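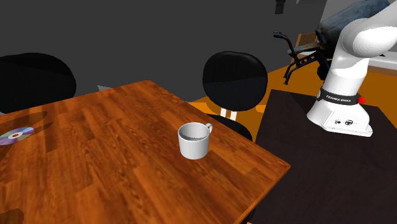
Figure 5.1 A white mug on a wooden table.

Chapter 5
Waiting With the Family

I spent my first two years as a ward nurse thinking the patient was the one in the bed. Then came 10th May, which I still remember better than some of my birthdays, when my own father went in for a valve repair and I got to find out what the chairs are like on the other side of the double doors. (They're terrible! I've written to the hospital about them, too.)

I knew the operation. I could have drawn you the valve. And I still asked the same question at the desk three times in one morning, and each time I walked away without having heard the answer. The woman at the desk was Divya Chacko, and she told me all three times in the same easy voice, and then she wrote it on a slip of paper and put it in my hand. I kept that slip in my coat until December.

So this chapter is about the people who wait. We'll start with what happens to ordinary, sensible adults when someone they love goes into surgery – how they listen, what they forget, why a brother and sister who get along fine at home will snap at each other over parking. After that we'll look at updates: who gives them, how often, and what to say when you have no news at all. I feel strongly about that last one, so be warned, it gets its own section.

You'll meet two hospitals along the way. Kurian is small, with 244 beds and a single waiting room, and everybody there seems to know everybody. Broden is a big heart center where families may have driven half the night to make an early check-in. My co-teacher Sreekumar Gowda ran the family desk at Broden for years, and he let me read through the comment cards from his last year there, all 1,407 of them. I thought I'd be reading about doctors. Mostly I read about phones that didn't ring when somebody had said they would.

A few words you'll need before we go on. A "family contact" is the one person the team calls. A "hold update" is a call made just to say that things are still going on and there's nothing new to tell. "Handback" is the moment when the family gets to see the patient again, and it is often harder on them than they expected, with all those tubes and that puffy face.

Before you read section 5.1, think back to a time you waited for news about someone. Jot down who spoke to you and what you remember them saying, word for word if you can. Keep the page handy, we'll come back to it when we get to the first phone call.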